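# Screwdrivers in a jar: does it work?

Every tidy-workshop page I have read in the past year says the same thing. Skip the rack, skip the roll, stand your screwdrivers in a jar and get on with your life. I doubted it, so I gave it a month, starting in February.

The argument for the jar is that you can read the tips at a glance. Fair enough, if you store them tips up. Handles up looks nicer and leaves you pulling out four drivers to find the one Phillips you wanted. 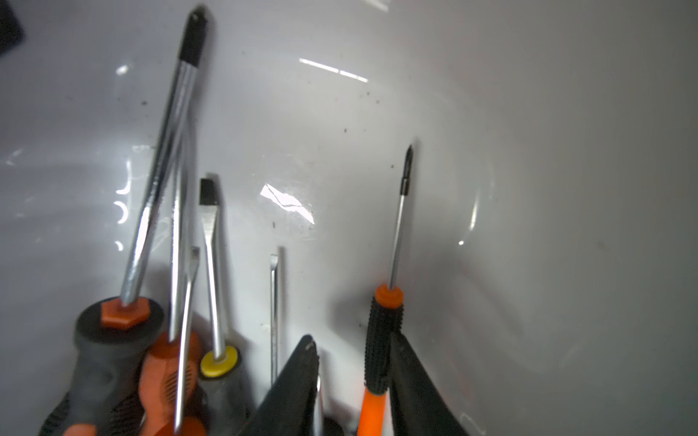

*Tips up, handles down, in a white container.*

Tips up has its own trouble. You are reaching over a cluster of metal points, and the long shafts hide the short ones. A stubby driver sinks to the bottom and stays there until you tip the lot out. If you have small kids, forget the whole idea and use a drawer with a latch.

A few things I'd check before giving up a shelf to this:

- **Weight.** Drivers with fat rubber grips are heavy, and a light plastic pot goes over the first time you grab one from the side. I put a flat stone in the bottom of mine.
- **Height.** The rim should come a bit above the handles. Much taller and you are fishing.
- **Crowding.** If you have to wiggle one to get it out, take 2 away.

The "organizer jars" sold for this are a racket, as far as I can tell. Mimwood wants 80 dollars for a set of 3, and the only special feature I could find was a felt pad. A heavy kitchen crock from a thrift store does the same work. The Tresstead insert with the little holes is worse: chunky handles won't fit through it, and thin ones flop over anyway.

## Lay them out first

Sorting is the part I do believe in, and you need a clear stretch of counter for it. Put everything down side by side, handles toward you, before you decide what gets stored and how. Duplicates are hard to spot in a drawer and easy to spot in a row. 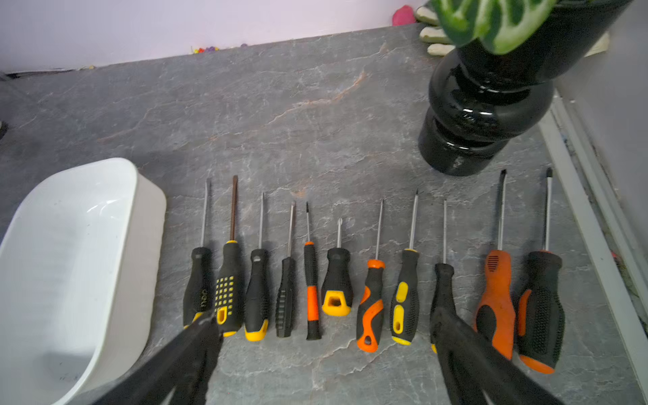
Color coding is the next thing people will try to sell you. Kruger has a sticker kit for it, and I'd save the money. Most handles come in the same few colors already, and black with a bit of yellow or orange could be nearly anything. What a row does show well is size. The skinny precision driver with the orange band is so much finer than the rest that it plainly belongs somewhere else, and the stubby Phillips with the yellow end cap is the one I'd expect to lose in any deep pot. Give that kind a shallow tray.

As for the rest, keep out what you use and box up the others. I kept up to six in the pot and the month went fine. The Pumcombe wall rack I took down is still in the garage, and I haven't thrown it out yet.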